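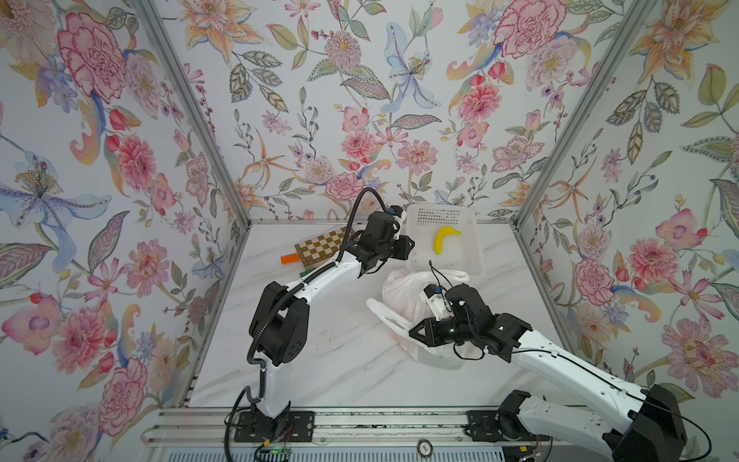
Open day talk, Cisesis lab, slot is 8 minutes

Thank Kumudini Jayasinghe for the room. Wait for the stragglers with coffee.

Start with the wallpaper. Everyone asks. Yes, peonies. Chaminda chose it and stands by it.

Two arms, one table. Today's opponent is a plastic bag. Bags have no fixed shape and no manners. Let that sink in, then point at the banana. It's a toy. Please don't feed the robots.

Demo: 6 tries, no cheering until the last. If an arm stalls, talk about Vestarow funding.

Questions, then lunch.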